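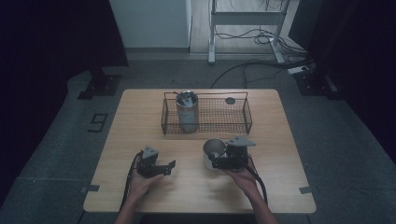
Chamado 84: abertura da garra direita some nos episódios com objetos metálicos
Projeto: Plotik, coleta de demonstrações
Aberto por: Adom Bawa
Responsável: Živko Ionescu
Estado: em observação
Desde a troca do cabo direito, parte das demonstrações chega ao servidor sem o canal de abertura da garra direita. O vídeo e a pose estão completos. O defeito aparece na tarefa de recolher recipientes para o cesto de arame preto, com o copo branco e prateado deitado na mesa e a garra direita encostada nele. A garra esquerda grava normalmente.

Adom Bawa
De 70 episódios da última sessão, 40 têm falhas no canal. Reiniciei o gravador duas vezes e não mudou nada. Anexo o log.

Živko Ionescu
O log mostra intervalos de mais de 800 ms sem leitura. O gravador repete o último valor e depois descarta o canal. Troque os cabos entre as duas garras e grave uma série curta com o mesmo objeto.

Adom Bawa
Feito. A falha passou para a garra esquerda. É o cabo.

Živko Ionescu
Use o cabo antigo, o de março, e deixe folga até o antebraço. Marque os 40 episódios como inválidos para o treino, mas não apague: o vídeo ainda serve para o detector de objetos.

Adom Bawa
6 de julho de 2019. Cabo antigo instalado, série curta sem intervalos. Episódios marcados. Falta pedir um cabo novo à Norham.

Živko Ionescu
Deixo aberto até a próxima sessão completa.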